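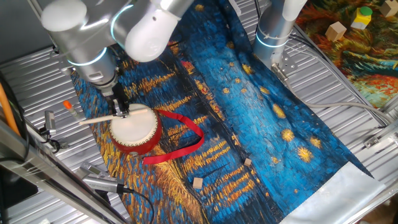 Toy corner, December update

Quick one as the stall opens at 2 and half the boxes are still taped up. New bits for the Fondine table, pictures as I get them.

Top: little red drum, white head, tiny gold coloured studs round the rim. Red ribbon on it, nice long loop. Thin wooden stick to go with. Starry night style cloth underneath, blues and golds, everyone asks about the cloth. Not for sale sorry!

Two small wooden cubes on the cloth aswell, the pale ones. Sold loose, 50p each, bring change.

Still to photograph: Wolde spinning tops, the Plurnik skittles (box is a bit bashed, skittles fine). Will add tonight if the wifi behaves.

Stock list is up to 118 lines now, prices on the tags. Messages to the Unano page pls, teh old email is full.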